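The Desk Where Everybody Puts Something Down

In every office where I have worked there was one desk that did not belong to any person. It had no name on it and no family photo. People came to it with a phone that needed power, or with a lunch they wanted to finish standing, and they left a thing behind when they went away.

I began to pay attention to these desks in July, when I was visiting small workplaces in Drenbridge for a different article. I wanted to write about chairs. After the second visit my notebook was full of bowls and chargers, and I gave up the chairs.

Bujar Kolev has been arranging workrooms for many years, first for a furniture store called Omard and now on his own account. He told me that he does not look at the shelves when he enters a new room. He looks for the power strip.

"Where the power is, there the people are," he said. "You can buy a beautiful table and put it by the window. If there is no socket, the table will stay clean for three years, and everybody will be at the ugly one in the corner."

I think he is right. The cables arrive first, and the other things follow them. The phone comes to the cable. The bottle of drink comes with the owner of the phone. Then somebody needs a free hand and puts down a roll of tape, and by noon there is also a small bowl with the spoon still in it.
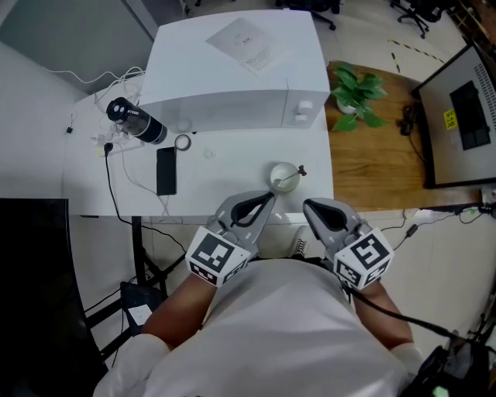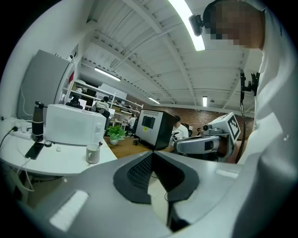
Kolev is not a strict man about tidiness. He has a few rules, and he repeats them with patience to each client. Food stays at the front of the desk and electricity at the back, with two hand widths between them. The strip should be fixed to the wall or to the underside of the desk, so that the adapters do not travel. A cord that falls over the front edge must be moved the same day. For this last rule he raises his voice a little. He once lost a good teapot, an Auer from his mother, when his sleeve caught on such a cord.

The bowl is a more delicate question. At Candell, a translation office above a bakery, the staff discussed it for most of one spring. Half of them wanted no food at the desks. The other half said that a person who eats near her work comes back to it sooner. They agreed at last on a tray by the door, where used bowls and spoons must be by 2 in the afternoon. When I was there at a quarter past, the tray held one spoon.

I asked Kolev what a better arrangement costs. For a room of middle size he charges 310, and for this he moves the sockets' extensions, binds the cables and puts one extra shelf. The largest bill he has written was 1319, and he remembers it with some shame – the client needed only a longer cord, but she wanted the new desk very much.

At home I tried his method on my own table. I moved the strip behind the leg and put the tape in the drawer. My phone now charges on the left side, where I can reach it without crossing the coffee. My husband came in the evening with a bowl of soup and asked where he could put it.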